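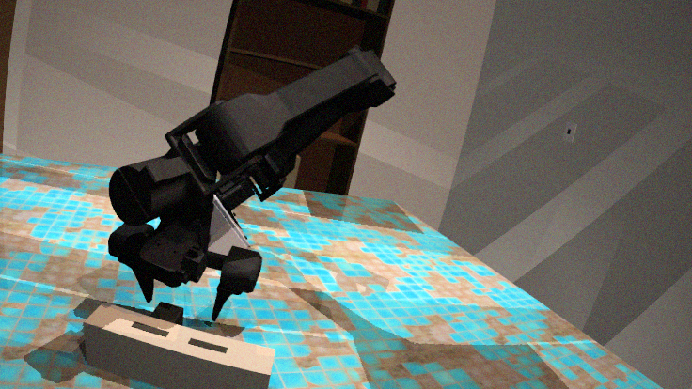

Udau, August

Tarkis 1319 Bench Scale

The Tarkis 1319 is a compact bench scale for weighing dry goods, small parts and packed samples up to 3000 g. It reads in 0.1 g steps over the full range. The scale is built by Lanel and sold through Ambaye in single units and in cartons of two.

The 1319 replaces the earlier 1300 model. The footprint and the pan mounts are the same, so pans, draft covers and carry cases made for the 1300 fit without changes. The power supply is different. Do not use a 1300 power supply with the 1319; the plug fits, but the voltage is too high and the input fuse will open.

Specifications

Maximum load: 3000 g
Readout step: 0.1 g
Minimum recommended load: 2 g
Repeatability (standard deviation): 0.1 g
Linearity: plus or minus 0.2 g
Settling time: 2 seconds, filter set to Normal
Units: g, kg, oz, lb
Pan: stainless steel, 180 x 180 mm, removable
Housing: ABS, gray
Display: backlit LCD, six digits
Power: 9 V DC adapter (supplied) or six AA cells (not supplied)
Operating temperature: 5 to 35 °C
Data port: RS-232, nine-pin
Net weight: 1.4 kg

Setup

Place the scale on a firm, level surface away from fans, open windows and heating vents. Turn the four feet until the bubble sits inside the ring on the rear level. All four feet must touch the surface. A scale that rocks when a corner is pressed will not repeat.

Connect the adapter and switch on with the pan in place and nothing on it. The display runs through all segments, shows the firmware number and then goes to zero. Allow 20 minutes of warm-up before calibration or any weighing where the last digit matters. If the scale has come in from a cold vehicle or storeroom, leave it unpowered at room temperature for two hours first.

Calibration

The 1319 leaves the factory calibrated. It should be calibrated again at the place of use, after any move to another building, and at whatever interval your own procedures call for. One 2000 g weight is needed. Class M1 is sufficient for the readout step of this scale.

Empty the pan and press Zero. Hold Cal until the display shows C 0, then release. When the display changes to C 2000, set the weight in the center of the pan and wait. The scale returns to weighing mode by itself. Remove the weight and check that the display comes back to zero. If Err 3 appears, the pan was disturbed during the cycle and the steps must be repeated from the start.

Filter settings

There are three filter levels: Fast, Normal and Slow. Fast is intended for filling by hand, where the reading has to follow the pour. Slow averages over a longer period and is the better choice on benches that carry vibration from nearby equipment. The setting is kept when the scale is switched off.

Cleaning

Unplug the adapter. Lift the pan straight up and wash it separately. Wipe the housing with a damp cloth and mild soap. Solvents will cloud the display window. Compressed air must not be used under the pan carrier, as it can force dust into the load cell opening and bend the overload stop.

Parts and accessories

1319-01 Pan, stainless steel
1319-02 Adapter, 9 V DC
1319-04 Foot, adjustable, each
1319-07 Draft cover, clear acrylic
1319-09 Serial cable, 2 m
1319-12 Carry case, hard shell

The draft cover is recommended for loads under 20 g. The serial cable is straight through; a null modem cable will not work with this port.

Not approved for trade

The 1319 is not a legal-for-trade scale and may not be used where goods are sold by weight. Buyers who need an approved scale should ask for the current list before ordering.

Orders and service

Standard units ship from stock. Units returned for repair should be sent without the pan and without batteries, in the original carton if it is still on hand. Include the serial number and a short note on the fault. Technical questions go to Tsion Berhe at the Ambaye service desk, 9:00 to 16:30 local time.

Last updated: August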